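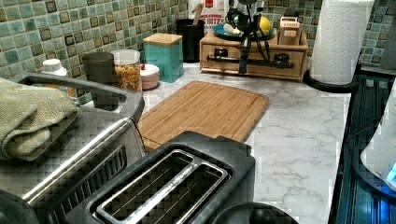

1. Introduction

This report looks at how people in shared student houses use electricity in the kitchen, and whether a small change in habits makes a difference to the amount used. I chose the subject after our own bill went up last winter and the four of us could not agree on what had caused it. Everyone had a theory. Mine was the tumble dryer, which turned out to be outside the scope of this project.

The work was done for the second year Household Energy module at Sterndale. My supervisor was Erdal Aydoğan, who also lent me the plug-in meters.

2. Background

Small kitchen appliances are easy to overlook. A toaster draws a lot of power but only for a short time. A kettle is similar, although most households boil it more often than they think and usually with more water than they need. A toaster oven sits somewhere between a toaster and a full oven. It heats a smaller space, so it should need less energy for a single portion, but people tend to leave it on for longer.

Most advice leaflets deal with heating and hot water first, and that makes sense for a whole house. Tenants often cannot change the boiler or the insulation. They can change how they cook, and that is why I kept to the kitchen.

3. Method

I asked households on the Toltau estate to take part by putting a note through doors and posting in the residents' group. Of the 60 households that replied, 13 agreed to have meters in the kitchen. The others filled in a questionnaire only.

The meters were Detex plug-in units which record the total energy used in kilowatt hours. Each household had 2 of them, one for the kettle and one for whichever other small appliance they used most. The readings were written on a sheet at the end of each day. In the first week people were asked to carry on as normal. In the second week they were given a card with these suggestions:

Fill the kettle with the amount needed and no more.
Toast bread for everyone at once where possible.
Switch small ovens off shortly before the food is ready.
Unplug appliances with a clock or a standby light overnight.

I typed the readings into a spreadsheet and compared the two weeks for each household. I did not try to convert the results into money as the households were on different tariffs.

4. Results

Most of the metered households used less in the second week. The drop was clearest for kettles. For toasters there was hardly any change, and in one house the reading went up - they had visitors staying.

Small ovens gave mixed results. Some people switched off early as suggested and said the food came out the same. Others forgot, or did not trust it with chicken, which is fair enough.

In the questionnaire, people were asked which kitchen appliance they thought used the most energy over a week. The fridge was rarely mentioned even though it is on all the time.

5. Problems

Two households lost their sheets and I had to leave them out of the comparison. The meters also reset if they were unplugged for long enough, so the last suggestion on the card did not go well with the way I was measuring. I should have spotted this before I printed the cards.

Two weeks is a short time. The weather was warmer in the second week and people may have made fewer hot drinks anyway. I could not separate this from the effect of the card.

6. Conclusions and further work

The readings suggest that filling the kettle properly is the easiest change to make and the one people are most likely to keep up. I would not claim more than that from such a small group.

If the project is repeated I would use meters that store their own readings, and include the fridge. It would also help to run it in August when most of the student houses are empty, to see what is left running - Erdal thinks this would be a project in itself.

The blank reading sheet and the questionnaire are in the appendix.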